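3.2 Small-item storage and the drawer task

Storage furniture for small goods has mostly been studied at the scale of the cupboard or the wardrobe. Oda's earlier survey of rented flats in Dornach recorded 2647 containers in daily use, and most of them were small enough to be moved by one person. They held screws, sewing things, batteries, hair ties and spare keys. We follow Oda in treating these containers as a group of their own, and we divide them by how their contents are reached: by lifting a lid, by pulling a drawer, or by opening one compartment among several.

The distinction matters for putting away as much as for taking out. With a lidded compartment, the contents can be checked before anything is opened, provided the lid is clear. With a drawer, the contents stay hidden until it has been pulled out, and a shallow drawer shows all of them at once. In the interviews, 161 of 185 respondents said they kept at least one drawer for things that had no other place. Several used the Vuten word "dukora" for such a drawer, and we have kept the term in our coding.

Figure 3 shows a drawer box and a compartment box on the same table. The drawer is fully open and holds a single small item, towards the right side of the tray. The box does not stand square to the table. We did not correct for this in the coding, as the angle of a box was left free in all sessions. 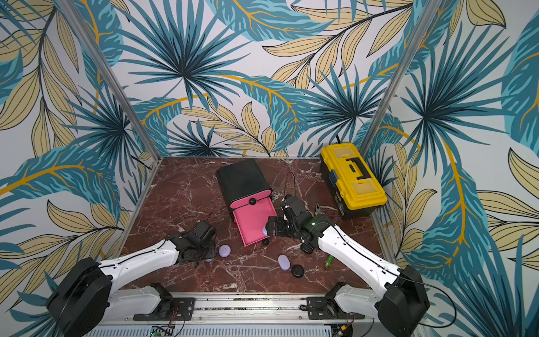 Figure 3. Black storage box with pink drawer, open, with a small lavender object in the tray. Back right: yellow and black toolbox with clear-lidded compartments.

Surroundings were coded separately from the containers. Patterned walls and table tops, such as the leaf print and the veined red-brown marble pattern in Figure 3, were entered under "busy background", following the Kinoshita scheme. Plain surfaces were entered under "quiet background". Where a wall and a table differed, the busier of the two was used.

A drawer was coded as open when any part of the tray could be seen, and as fully open when the whole tray could be seen. An item was coded as stored only if it lay inside the tray with the drawer shut. Items lying in an open drawer were given the code "in place, not stored", and these are reported in a separate column in Table 4. Carry handles were noted as up or flat but were not used in the analysis. Knobs and catches were noted by position only.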